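Friday, kitchen bench, afternoon

Went over the counter again before the next round of bread tests. Last entry left it half done and Jadwiga Głowacki asked for the worktop to be settled before anyone toasts anything else, so that is what today was for.

Small oven first. Crumb tray out, scraped, washed, back in. The scale by the lamp socket didn't shift with washing-up liquid, so left it with bicarbonate paste over lunch and it came off with a plastic scraper. Don't use the green pads on the outside, they leave marks on the steel. Shelf is back on the lower runner.

Toaster: emptied, shaken over the sink, brushed out with the dry pastry brush. Still on dial setting 2 from the Dresach loaf. The Borkowska rye needs longer, probably two goes at the same setting, as turning the dial up burnt the ends last time. Use the wooden tongs for getting slices out and keep knives away from the slot – I found a fresh scratch on one of the wires.

Dough weights for the record: the Borkowska went in at 700 g and came out of the big oven at 529 g after cooling overnight. That seems a lot to lose. Either the scales were off or I wrote the first figure down before taking out the piece for the starter jar. Will weigh it again with the next batch and write both numbers on the bag this time.

Cutting board oiled and left overnight, wiped down this morning. The raised rim holds crumbs, so tip it over the bin before putting it down again. It can live behind the toaster for now. If it starts to smell of warm oil, move it along.

Coffee: the Husavance beans are finished. Opened the Gronerero, which is ground finer and gets past the filter in the French press. Tried a slower push and it was a bit better. Please rinse the plunger under the tap straight after use, the grounds set hard in the mesh.

Wooden spoons go in the square holder at the back, not in the drawer. Tea towels to be changed on Friday along with the cloths.

Still to do: check the scales, buy bicarbonate, ask Jadwiga which loaf she wants sliced first. 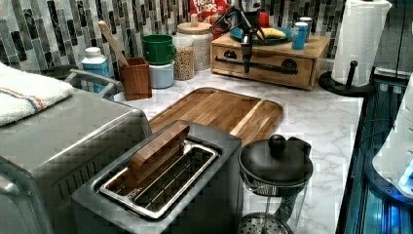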